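Trurninero Laundry Room Reopens With Front-Loading Machines

May 9, 2026

The shared laundry room at the Trurninero apartments is open again after a refit that replaced the old top-loading washers with front-loading machines. Residents can use the room every day from early morning until late evening, and the sign-up sheet is back on the wall next to the door.

The building has 253 apartments, most of them without a washer hookup. While the room was closed, residents used the coin laundry on Kapoor Street or did small loads in the bathtub. The building office said complaints about the old machines had been coming in for a long time, mainly over lids that would not lock and cycles that stopped partway through.

"People were carrying their wash down the hill and back up again," said Mortimer Brannigan, who manages the property. "With work clothes and jeans that gets heavy fast. I am glad to have it finished."

The work was done by Zalteck, a local contractor. It included new drain lines and a repainted ceiling. The folding table from the old room was cleaned and put back, with two new shelves above it for detergent. Bottles left on the shelves should be marked with an apartment number.

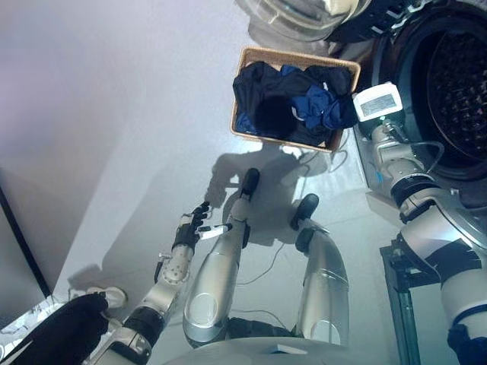 A basket of dark laundry by one of the front-loading machines, with the door open.

Residents who are used to top-loaders will find a few differences. The drum should be filled loosely, with space left at the top, and only high-efficiency detergent should be used. Regular detergent makes too much foam in these machines and can leave residue on dark fabric. Instructions are posted in the room, and the office has printed copies.

Morenike Abubakar, who lives on the third floor and washes for a family of five, asked for the posted instructions to include a section on sorting. It recommends keeping black and navy items together, turning them inside out, and washing them in cold water on a short cycle. Brighter blues can usually go in with the darks once they have been washed a few times, but new items should go in alone the first time.

"My son's school clothes are all navy, and they used to come out gray," Abubakar said. "I would like to get more than one year out of them."

The office also asks residents to check pockets before loading, to wipe the rubber door seal after the last load, and to leave the door open a few inches so the drum can dry – a closed door is the most common cause of a musty smell. Baskets may be left on the floor beside a machine during a cycle but should be taken home afterward. Any basket still in the room at closing time will be moved to the office.

The price of a wash has not changed. Payment is by laundry card, and cards bought before the closure still work. Residents who have lost a card can get a replacement at the office, extension 1532.

Two of the dryers are still waiting for parts and are expected back in service in July. Drying racks are available until then and can be signed out for 9 hours at a time.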